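Home | Notebook | Rigs | People
Print this page | E-mail this entry

Thursday, April 21, 2022

Reran the Britcombe grasp planner in sim, 52 trials. It reports 47 successes. I don't believe it — the score only checks finger contact, so a tilted hold counts the same as a good one.

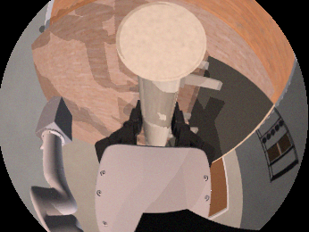

Sim render, wrist view: stem between the fingers, disc upright.

Reshma Baloyi thinks the friction value is too kind. Will halve it and rerun before anyone quotes the 47.

We use cookies to remember your settings. Accept | Manage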